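The trainee at Rarholm got the late shift, and with it the robot called Chae. It lived in a simulator, in a room with brown tiles and no door.

She put her hands in the controllers and Chae's arms moved. The job was number 23 on the Flillix list: pick up the cube. 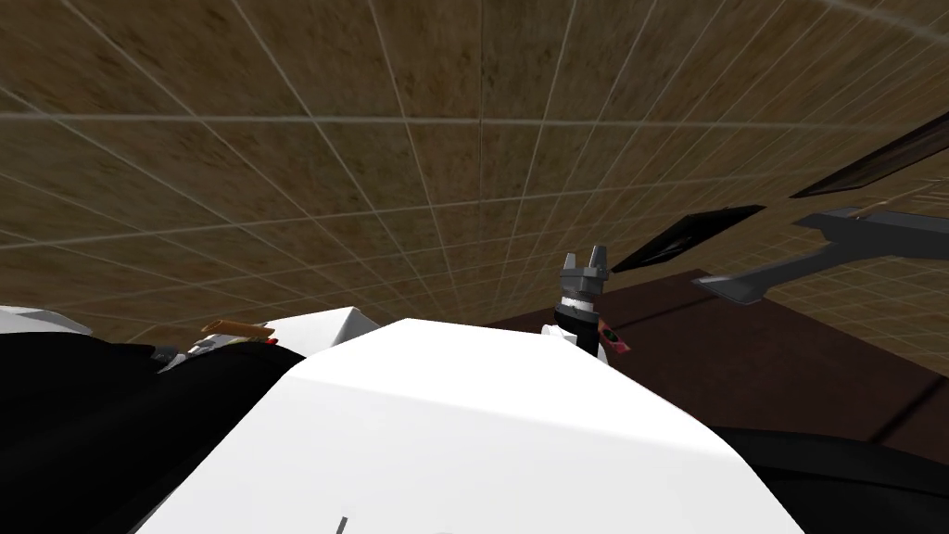

She had shown it 9 times already. Her wrists hurt. She slowed down anyway — Chae would copy her hurry too.

Step one: Bring both grippers forward, fingers open. Hold.
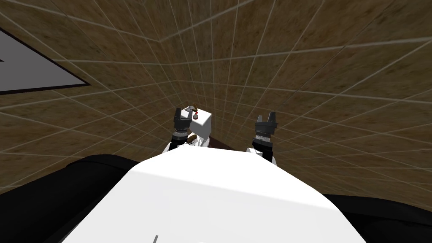 Step two: Close on the cube. Lift. Say nothing.

She always said something. "Good," she told it, and saved the run. Then she let go of the controllers and asked for the wrist view.

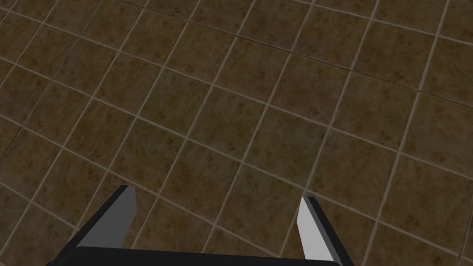 Chae's gripper, open over the tiles.

She watched it for 60 seconds, then started over.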